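# The Table at the End of the Day

Every house has one surface where things land. In ours it is a dark brown wooden table with a shine on it that shows every fingerprint. We bought it secondhand from Golob in March, mostly for its size, and it was supposed to be for eating. By summer it was holding toys, chargers, mail and anything else that came through the door in somebody's hand.

I have been writing about storage for long enough to own too many bins. This time I wanted to see if we could get the table clear and keep it clear without buying anything. The rule was simple. Everything on the wood had to have a home somewhere else, or get one by dinner.

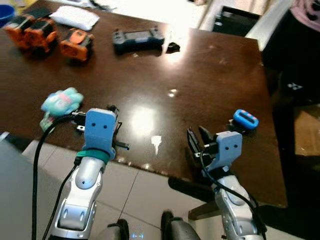
Toys are the hardest part because they come in families. Robots belong with robots, and if one gets put in a different box, it will be back out by breakfast looking for the others. Plush toys take up more space than they should and can go in an open basket. Game controllers need to be near an outlet. We gave ours the top drawer of a Skellov cabinet, which has a hole in the back for a cord.

Then there is the finish. A glossy table looks best when it is bare, and it looks worst then too. With the clutter gone, you see the scratches. Ours has plenty, mostly from hard plastic being pushed across the wood. I called a refinishing shop, Rustex, and was quoted $1,411 to strip and revarnish the top. We decided to live with it.
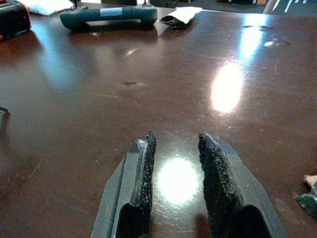

*Fine scratches and scuffs show up in the glare on the polished top.*

Paste wax helps a little. So does lifting things instead of sliding them, although that is a hard sell with children. I tried felt pads under the fruit bowl and a runner down the middle. The runner bunched up and became one more thing to put away, so it went to the linen closet.

The shelves had to change as well. There is no point in clearing a table if the shelf is already full. We took out the board games with missing pieces and moved the books we read least to the hall. A set of Latuder boxes we already had went on the bottom, where small hands can reach them.
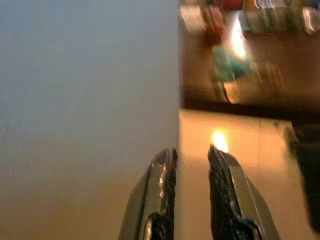 Marisela wrote in after my last column to say that her family gave up on labels and leaves one shelf completely empty, so there is always a place to put something down that isn't the table. We have tried it for two weeks. The shelf is half full, and the table gets cleared before dinner on most nights.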